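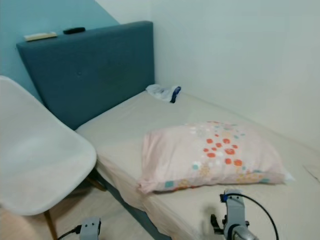
When does the new mattress recycling fee start in Bredport?

On June 1. From that date, retailers will add $8 to the price of every mattress or box spring delivered to an address inside the city limits.

The Bredport city council approved the ordinance on Monday, Feb 18, 2019, by voice vote. It replaces the current arrangement, under which residents pay a drop-off charge at the Jellgate transfer station when they dispose of a mattress. The drop-off charge ends on the day the fee takes effect.

The fee applies once per unit. A mattress and box spring sold as a set count as two units. Crib mattresses, sleeping bags, air beds and loose mattress toppers are exempt. Headboards, bed frames and slats are not covered and will continue to be handled as bulky waste.

Retailers must list the fee as a separate line on the receipt and send the money to the city every quarter. Online sellers are subject to the same rule when the delivery address is in Bredport. Secondhand sales are exempt, including sales by charity stores.

Drultier, the hauler that runs the Jellgate station, will store the units in covered trailers and truck them to a dismantling plant operated by Rinaldi. The plant is 43 miles from the station. Under the contract, Rinaldi must separate steel, polyurethane foam, cotton fiber and wood, and report the weight of each to the city. Material that cannot be separated goes to landfill and must be reported on the same form.

Herman Pasaribu, the city's solid waste engineer, told the council that mattresses are a poor fit for the existing landfill equipment. They compress badly, he said, and the springs wind around compactor axles. The station logged 114 hours of compactor downtime last year. Pasaribu's report did not break that figure down by cause, and one council member asked for the detail before the contract is signed.

"We can pull the maintenance tickets," Pasaribu said. "Some of them just say 'jam,' so it won't be complete."

The report also covered the condition of incoming units. Rinaldi will reject mattresses that are soaked, frozen or visibly infested, and those will stay in the local waste stream at the city's expense. Residents are asked to keep units indoors until the day of drop-off or collection. Plastic bags will be available at the station counter for units with a known bed bug problem. These must be sealed with tape and marked before they are unloaded.

Sheets, mattress pads, blankets and pillows must be taken off first. Bedding caught in the cutting line has to be removed by hand, and it cannot be baled with the cotton fiber from the mattress itself. Clean bedding can go in the textile bin next to the scale house. Pillows are not accepted in that bin and should go out with household trash.
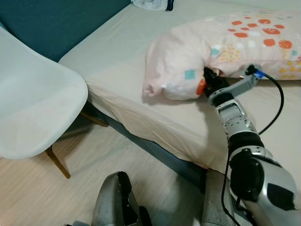
Collection and drop-off

Residents may bring up to 10 units per year to Jellgate at no charge. Proof of address is required. Hotels, dormitories and landlords must book a delivery slot with Drultier and will be billed at the commercial rate, which has not been set.

Curbside pickup will be by appointment only. Units must be at the curb by 7 a.m. and bagged if rain or snow is forecast. Crews will not enter homes or carry units down stairs.

The ordinance requires a review of the fee after the first full year. The Rinaldi contract returns to the council for signature at its next regular meeting.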